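Husis hand gripper with Plamico pads: review after one season of use
Sep 21, 2019

Product: Husis two-finger hand gripper, recording version
Price paid: $3,195, pads and software licence included
Supplier: Harms
Tested at: Hanimel, drinks and catering supply

Hanimel bought two of these units to record handling tasks at the packing and service tables. The operator holds the tool and does the job with it, and the recordings are used to program the fixed arm on the cup line. This review covers the tool and the effect it has had on staff hours and duties. The fixed arm will be reviewed separately once it has been through November, our busiest month.

Build
The body and linkages are rigid and we measured no play in the finger joints at delivery. The two fingers close evenly. The pads are replaceable and seat on short coloured shafts. A pad change needs one hex key and can be done at the table. The manual covers this poorly, with a single drawing and no torque value.

Pads
The textured Plamico pads hold paper, card and thin plastic well at low closing force. Paper cups are a hard test, as the wall buckles before most rubber pads get a grip. We set the force at the second-lowest step and left it there. The lower edges of the pads go ragged with table contact. This has not affected grip so far, but the supplier rates a set for 2,000 closes and we would treat that as a limit. Replacement pads should be cheaper than they are.

Weight and handling
The tool is front-heavy. Staff were comfortable for short sessions, but complained of sore wrists when sessions ran past half an hour. We now rotate people after 20 minutes. The trigger is stiff for smaller hands and has no adjustment. A left-handed operator can use it, although the cable exits on the wrong side.

Recording
A usable day gives over 200 recordings per unit. The software rejects takes in which the fingers leave the camera's view, and the reject message does not state the cause. New operators lost most of their first day to this.

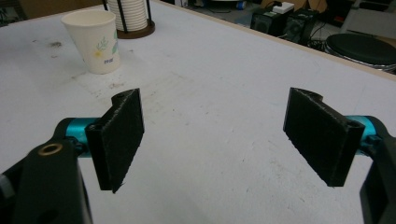 Gripper fingers open over the cup table, printed cup at left.

Effect on the work
Cup stacking and setting out was previously shared among the whole shift. Part of that time now goes to recording, which is paid at the same rate and entered on the roster as its own task. No positions have been cut. Two people asked to be taken off recording because they found it dull, and both were moved back to packing. Staff who know the table well make the better recordings, and their labour should be costed accordingly. Our first estimate left it out.

Cleaning
Wipe down with a damp cloth only. The pad texture traps paper dust and needs a stiff brush at the end of each shift.

Rating
Build: good
Pads: good, expensive
Comfort: fair
Software: poor
Overall: recommended for sites with enough staff to rotate. Ask Harms for a second set of pads with the order, as ours took three weeks to arrive.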